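Seasonal Store Assistant, Stadley Housewares

Stadley is accepting applications for two seasonal positions at its Umali location. The store serves nearly 399 customers on a typical sale date and stocks kitchen, bath and garden goods. Applicants must be 18 or older and able to stand for a full shift.
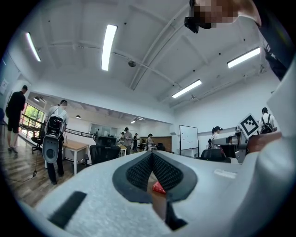
Duties include restocking shelves, pricing returned goods and assisting customers at the front counter. Assistants also handle small items, which must be shelved with care; a little red object is easily lost from view in a narrow gap. Training is paid and lasts 60 hours.

Applications should be addressed to Lena Sikora, Store Manager, and received by August 4, 2021. Please include one reference and quote posting number 1861.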